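3. Materials and Setting

3.1 Choice of the bowls

Our study asks how people put bowls in order when the bowls differ in size and color. In many homes the bowls are kept in one stack, and the order of this stack decides how easy it is to take out the one that is needed. Earlier work has looked mostly at plates and cups, whose sizes in one set are often equal. Bowls are different, as a small bowl can disappear inside a larger one and a large bowl can cover a smaller one completely.

We used bowls in plain colors with no pattern. Every bowl has one main color, so that it can be named by one word in the instructions and in the notes. The red, the blue, the teal and the green bowls come from two household series, Nultetti and Estum, which we bought in ordinary shops. Figure 1 gives the bowls on the table during an arrangement in which the large blue bowl stands on top of a green one and the small lime-green bowl is kept separate. 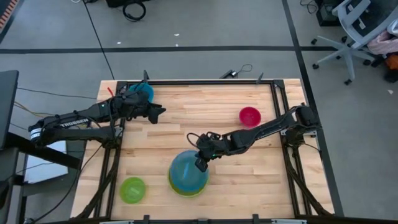 Figure 1. Bowls on the work table, with one stack of two near the lower center.

3.2 Table and lighting

The table has a wooden top of butcher-block type, in a light color. We preferred wood to a white laboratory surface for the reason that most kitchens of our interest have a wooden counter or a wooden table. The stripes of the wood also helped us when we described positions, for example "two stripes left of the red bowl". No cloth was put under the bowls.

The lighting was the normal ceiling lighting of the room. We did not try to remove reflections. This has a consequence for color naming. On a glossy bowl the same side may look almost white at one height of the eyes and strongly colored at another. The yellow-green bowl was the most difficult in this respect, and in the first notes it was called yellow, green, olive and lime by different raters.

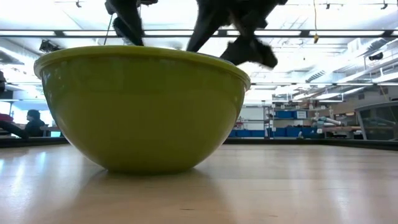

For this reason we fixed the color names before the main sessions, and each rater received a printed card with them. The card was revised once, in July, when we separated teal from blue. Even with the card, the raters disagreed on the color name in 11 entries. These entries were read again by a second rater and corrected.

3.3 Arrangements

We worked with 15 arrangements. Four of them contain a stack, and the others have every bowl standing alone or holding a small item. An arrangement is called "open" when the hand can reach the rim of each bowl without moving another bowl. It is called "closed" when at least one bowl must first be lifted. Under this rule, a thin stick lying in a bowl does not make the arrangement closed.

The small items were included because bowls in daily use are often not empty at the time of tidying. A spoon or a stick is left inside, and the person must decide to take it out first or to carry the bowl together with it.

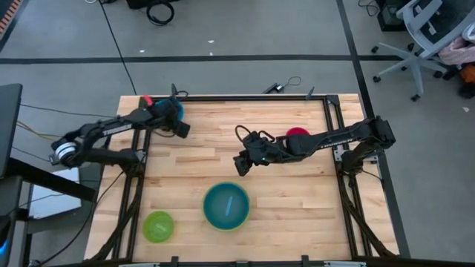

3.4 Coding of the order

The order of a stack was coded from the bottom to the top, by color name only. Size was not written in the code, and we took it from the list of the series when it was needed. Where a rim of the lower bowl remained visible under the upper bowl, we added the letter v. We used the Torvik scheme for the positions of single bowls, with 7 zones instead of the original division, which was made for the Fasmont shelf and is too fine for a table.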